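4.2 Handing over the small parts

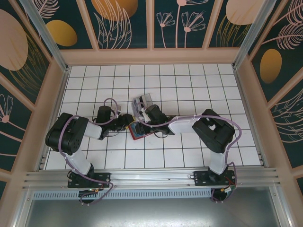

The packing room at Makori was the part of the study we looked forward to most, and it did not let us down. Before August, two people on each shift spent most of their hours passing small flat parts from one tray to the next, turning each one over and checking its edge. The work is light but it wears on the wrists, and every worker we spoke with brought up the wrists before anything else.

The two-arm cell (Figure 3) took over the passing and turning. Its arms share one rail and face inward, so a part can go from gripper to gripper near the middle. We logged 2,444 handovers over 30 shifts.

What excited us was how fast the packers made the cell their own! By the second week they were setting the order of the trays themselves, and one group asked for 20 minutes at shift change to compare notes on dropped parts - a meeting the managers at Colteo had never planned. Faith Nyamweya, the shift lead, rewrote the start-up sheet in the packers' own words, and her version is the one now in use.

Some things got harder. Talk across the bench fell off, and new hires had fewer chances to learn by watching a skilled pair of hands. We return to this in Section 5.

Figure 3. The two-arm cell, with both grippers at a small rectangular part that has a blue face and a red border.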